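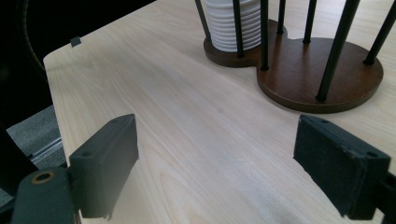 Is the Sustitz furniture works worth a visit if you only have a morning?

A morning is enough. The tour takes 90 minutes, the showroom takes half an hour, and the lumber yard can be seen from the parking lot.

We went on a Friday in June, when the plant holds its open day. Sustitz makes tables and benches, most of them for schools and cafes. The site is at the far end of Plisomham, past the rail crossing. The bus from the station stops at the gate, but it only runs once an hour, so we drove. Parking was free and the lot was half full at 9.

Visitors sign in at a desk by the loading dock and get earplugs and a paper badge. Closed shoes are required and they do check. Our group had a guide from the finishing department who had a small speaker clipped to her belt. It worked well in the hallways and badly next to the planer.

The tour starts in the drying sheds. Boards come in from the Pathak sawmill, are stacked with spacers between the layers, and stay in the kiln until the moisture is down to 7 percent. The guide said that most complaints about warped tops go back to wood that was rushed at this stage. After that come the planer, the glue press and the sanding line. A full load of tops stays in the press for 30 minutes, so there is a bench where you can sit and wait for it to open. We skipped that and went ahead to finishing.

Finishing was the best part. They had the same pale board coated with oil, wax and two kinds of lacquer, and you could touch all of them. The oiled one felt the most like wood. The guide said cafes nearly always order lacquer and home buyers nearly always order oil.

The showroom sells seconds. A small table from the Eko line was 550 with a filled knot on one leg, and the large dining table was 2,000. Delivery is extra. We bought a cutting board and a can of oil.

There is a coffee cart in the yard but no lunch. The restrooms are next to the sign-in desk, and there are none along the route. Most of the tour is on a level floor, apart from a short metal staircase before the glue press. Ask at the desk about the side door if you need to avoid it.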